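Product Support > Furniture > Care and Set-Up Guides

Section 7. Placing and Leveling the Gikudar Table

This section applies to all Gikudar work and dining tables supplied by Michiels. Read it in full before moving the table from the delivery area.

7.1 Choosing a position

1. Select a level floor. Tile, stone and sealed wood are suitable. Carpet is acceptable if the pile is short.
2. Keep the table at least 100 cm from any heater or stove.
3. Note where direct sunlight falls during the day. The finish will change color with exposure, and uneven exposure leaves visible bands.

Note: Where direct sun cannot be avoided, rotate the table by a half turn each May.
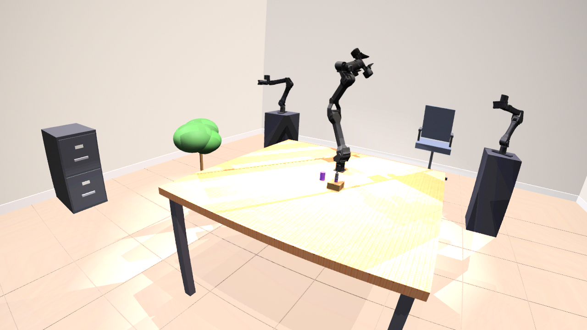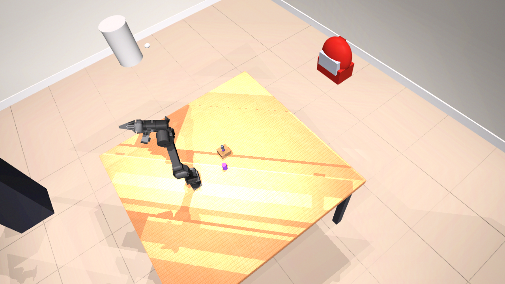

Figure 7-2. Bands of light and shade across a tabletop.

7.2 Leveling

1. Two persons are required. Lift the table by the frame - never by the edge of the top.
2. Set the table down and press on each corner in turn.
3. If a corner moves, turn the foot beneath it counterclockwise until it meets the floor.
4. Tighten the lock nut by hand, then by a further quarter turn with the wrench supplied.
5. Repeat the check after seven days, when the joints have settled.

CAUTION: Do not drag the table. Side loads can loosen the leg bolts and may damage grout lines.

7.3 Surface care

Wipe with a soft, damp cloth and dry at once. Apply Umau oil twice a year, working along the grain, and leave the table unused overnight. Do not use Corau cleaner on oiled tops - it is intended for lacquered surfaces only.

Replacement feet are ordered under part number 232. Requests should be addressed to Ilze Lukoševičius, Customer Service, and should state the table size and the date of delivery.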